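Shape sorter

A shape sorter is a toy made up of a hollow box with openings of different outlines and a set of loose blocks that fit through them. It is most often a cube, though drums, houses and trucks are also sold. The usual openings are round, square and triangular – larger sets add stars, crosses and ovals.

Wooden sorters are cut from solid wood or board and sanded at the edges. Plastic ones are molded in two halves and have a lid or door for taking the blocks out again. A block is made slightly smaller than its opening, so that it drops through only when turned the right way.

Simple sorters have a few openings on one face. Others, such as the Fokthorpe cube, use several faces and hold up to 20 blocks.
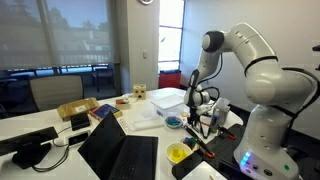 Loose blocks are easily mixed with those from other sets, and many households and playrooms keep them in bowls or lidded bins. Wooden blocks are wiped with a damp cloth and left to air dry. Soaking can swell them until they no longer pass through the openings.

See also: Building block, Stacking rings, Peg board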